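**Parish household count: 1,037 or 1,000?**

**wgill_flistport** · 2024-06-06

The Flistport household survey gives 1,000 occupied dwellings. The council tax extract for the same boundary gives 1,037. I would like to know which figure the housing needs assessment should rest on.

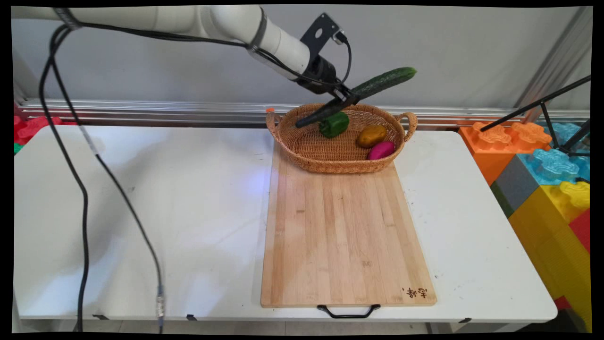
The survey forms went out in March. Second homes were meant to be excluded from both lists, so the gap should not come from there. My own guess is annexes.

Wayne Gill

**cloutier_north**

Annexes won't get you to 37. We had the same problem in Cloutier and most of it was flats above shops sharing one letterbox. One form delivered, one form returned, two or three households behind the door. Check the High Street first.

**besis**

Disagree with using the tax list as the yardstick. It counts chargeable dwellings. A household is a different unit, and a shared house is often one dwelling with several households in it. You could have an undercount in both.

**cloutier_north**

Nobody said it was perfect. It is still the better list for addresses, and addresses are where the forms went.

**wgill_flistport**

High Street checked against the delivery sheet: 16 flats with no form issued. That leaves 21 to find.

**tallysheet**

How was non-response handled? If the 1,000 includes imputed households, the total depends on the method and you can't subtract one list from the other line by line.

**wgill_flistport**

It does include them. 424 forms were not returned. Those addresses were entered as occupied unless the enumerator had marked them vacant.

**besis**

Then that is a much bigger problem than the 37. Vacancy marked from the pavement is unreliable in either direction. Paditz recalled a sample of its non-returns before publishing and changed the total.

**cloutier_north**

A recall is worth doing, but I'd add the 16 now and publish with a note. The assessment needs a base figure.

**besis**

I wouldn't. Correct it once, after the recall.

**wgill_flistport**

I will draw a sample from the 424 and hold the total until it is back. Delivery sheet for the remaining streets to follow.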